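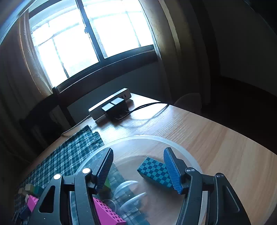

A block in navy and teal checks on a light wooden tabletop.

Ternside opens its old river path to walkers

September 13, 2019

Visitors to Ternside have one more reason to stay a night in the town. The old river path, which was closed for many years between the mill bridge and the village of Udberg, is open again for walkers. The town council and the tourist office opened it together this week, with coffee and cardamom buns at the mill bridge and a short speech by the mayor.

The path follows the left bank of the river, first behind the gardens of the old neighbourhood and then through birch forest and open fields. It is not a difficult walk. In most places it is wide enough for two people side by side, and there are wooden steps where the bank is steep. Good shoes are recommended after rain, as the clay near the Udberg end becomes slippery.

"Many guests came to our office and asked what they can do here after they have seen the church," said Hanne Honkanen, who leads the tourist office. "We could send them to the museum, and then to the bakery, and then they drove away. Now we can give them a whole day."

The walk from the mill bridge to Udberg takes 3 hours at a calm pace, with time for stops. On the way there are four resting places with benches and a roof. At the second one it is allowed to make a fire in the stone ring, but visitors should bring their own wood. It is not permitted to cut branches from the trees, and dogs must be kept on a leash the whole way, for there are sheep in the fields until late autumn.

From Udberg one can return with bus 206, which stops by the village shop and goes to the centre of Ternside. The last bus leaves early in the evening, so the tourist office asks walkers to look at the timetable before they start. The driver accepts cards and coins. Bicycles are not taken on this bus, and cycling on the path itself is also forbidden – the steps make it dangerous.

In Udberg there is not much to buy, but what there is, is good. The shop sells bread, smoked fish and ice cream, and it has a few tables outside. Guesthouse Rissanen, the yellow house behind the chapel, serves a soup lunch to walkers and has simple rooms for those who do not wish to go back the same day. Breakfast is included in the price. The owners request that guests who want a room call in advance, particularly when there is a concert in the chapel.

For those who like a shorter walk, the first part of the path ends at the Relero viewpoint. It is a flat rock above the bend of the river, with a view over the rapids and, in clear weather, to the hills in the north. Families with small children can manage this part well. There is a railing on the river side, but it is low, and children should be held by the hand. Strollers can come as far as the first resting place and no farther.

The work on the path was slow. A spring flood had taken away part of the bank near Relero, and for a long time there was no agreement about who should pay for the new steps. In the end the council paid for the larger part, and 100 households in Ternside and Udberg gave money for the benches. Their names can be read on a board at the mill bridge.

Not everybody is fully satisfied. Some people in Udberg would have liked a larger parking area by the shop, because the cars of visitors already fill the roadside on sunny days. Honkanen said that the matter will be discussed with the council during the winter. Until then she hopes that visitors leave the car in Ternside, where parking behind the museum is free of charge.

The path will stay open as long as there is no ice on the steps. It is normally closed with the first hard frost and opened again at the end of March, depending on the snow and the colour of the flag at the mill bridge: green means open, red means closed. A printed map in four languages can be picked up at the tourist office, next to the library. Guided walks are planned for next summer, and the dates will be put on the office door when they are decided.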